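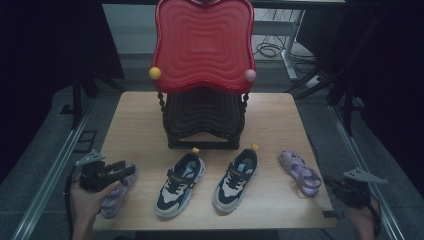

12/11/2018

I was called for jury duty in April, and I've been meaning to write about it ever since (the draft has been sitting in my folder all summer, poor thing). The courthouse in Curbridge is a lovely old building with terrible parking, so I left the car at the Jengate garage and walked the last stretch in the rain.

There were 29 of us in the waiting room that morning, all clutching paper cups and trying not to stare at each other. My number came up before lunch. The case was a burglary at a hardware store, Ó Conaill & Sons, where somebody had gone in through the back and left with the cash box and, of all things, nine cordless drills. I had expected it to be like television! Mostly it was maps of the alley, and a very patient officer explaining door locks.

The trial ran four days. I won't say how we voted, but I will say we took it seriously, and that I slept badly for two nights before we did. I still drive past the store on my way to Brisine and slow down a little.

If you get the letter, go. And bring a sweater, the jury room is freezing.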